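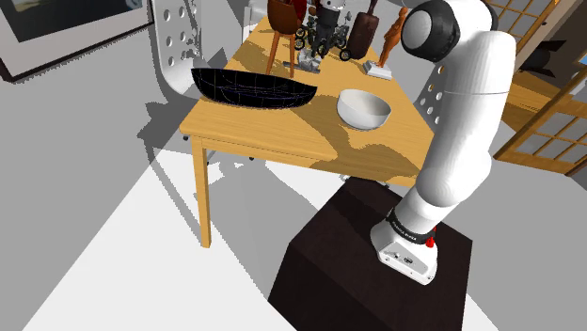

Page last changed: October, by P. Manalo

Robot Manipulation Lab
Handout 2: Comparing two controllers in simulation

Read this before your lab session. The notes on contact models in Handout 1 are assumed.

2.1 Setup

The cell is a fixed-base Franka Emika arm on a pedestal beside a wooden table. The objects used for scoring are the round white bowl and the long black boat-shaped bowl. Everything at the far end of the table, including the small chair and the mannequin figurine, is treated as an obstacle. Do not move the obstacles in the scene file.

Lighting is part of the test. The shadows across the tabletop change the apparent colour of the wood, and colour-threshold segmentation tuned under flat light will often split the table into several regions. Groups using the Luveo vision module should leave the shadows on for all scored trials.

2.2 Controllers

Controller A is joint-space position control with a precomputed path. Controller B is Cartesian impedance control, using the Starnholm gains supplied in the lab folder. Both run at 1000 Hz. Log joint torques at the same rate.

2.3 Procedure

Run each controller on each bowl. For B, repeat at translational stiffness values of 1000, 2000 and 4000 N/m. Keep the grasp pose and the random seed list unchanged between controllers. A trial ends when the bowl is set down, dropped or pushed off the table, or when the arm touches an obstacle.

The black bowl has a shallow hull and pointed ends, so grasp yaw matters far more than it does for the round one. Report yaw error separately for the two objects.

2.4 Submission

Submit the logs, one plot of peak contact force against stiffness, and a two-page discussion. State which controller you would carry over to hardware and at what stiffness. Questions about the gains go to Indrek Strazds; marking queries go to Myrtle Haverford.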